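I've been meaning to write something about boring data for months, and May seems as good a time as any, what with the Trullow set finally past the halfway mark and my wrists needing a rest.

My job, for anyone new to this page, is collecting examples for a robot arm to learn from. I drive the arm through a task by hand, it records what its cameras see and how the joints move, and then I do it again. And again! Trullow is our food handling set, and at last count we had 2863 runs in it. I did 611 of those myself, mostly before lunch (I get sloppy after three o'clock, and you can see it in the grasps).

My opinion, and I'll argue it with anybody who buys me a tea, is that we throw away far too many of the untidy ones. Every team I've worked with has had a rule about clean runs. The arm goes straight to the thing, picks it up, puts it down, done. If the operator dithers, bin it. If the first grip misses, bin it. On Vitis, my last project, we were so strict that we ended up with a lovely smooth set and an arm that had no idea what to do when it came in 5 millimetres too far to the left. It just closed on thin air and carried on to the drop-off point, very pleased with itself.

Well, of course it did. We'd never shown it anyone getting it wrong and having another go.

Food makes this worse, because food is rubbish at being the same shape twice. A wooden block will forgive you. Pastry won't — squeeze a bit hard and you've got crumbs, squeeze a bit soft and it rolls off. When I slow down over something with a crust, that hesitation is the useful part. I'm working out where to put the fingers, and I'd like the model to see me doing it. Trim it out to make the run shorter and you've cut the very bit I was paid for.

The same goes for the table. I've stopped wiping it down to a shine between runs, and I leave other things lying near the target if that's where they've ended up. A cream puff with a fingertip on either side of the view and a stray hair or fibre on the white top is a perfectly good place to start learning from. 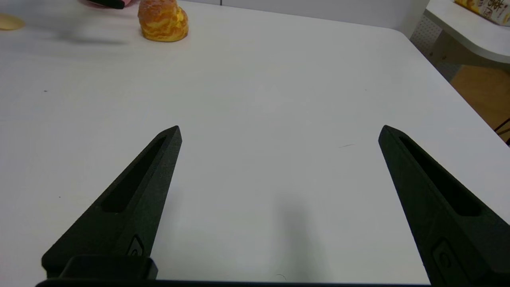
Sastry disagrees with nearly all of this, and told me so at some length after reading my draft: keep the messy runs if you must, but label them, or the model will copy the fumble as happily as the recovery, and then you've taught it to miss on purpose.

Fair point, and I've gone back and forth on it. I did label 102 runs last month, marking where the mistake began and where the fix began, and it was slow, dreary work. I still think it beats deleting them. What I won't accept is the Futen approach, where a script scores each run on speed and quietly drops the bottom of the list before a person has watched any of it. Speed tells you how confident I was feeling. It tells you very little about whether the bun got squashed.

So I'm carrying on with my dithering, labels and all, and the next batch is éclairs.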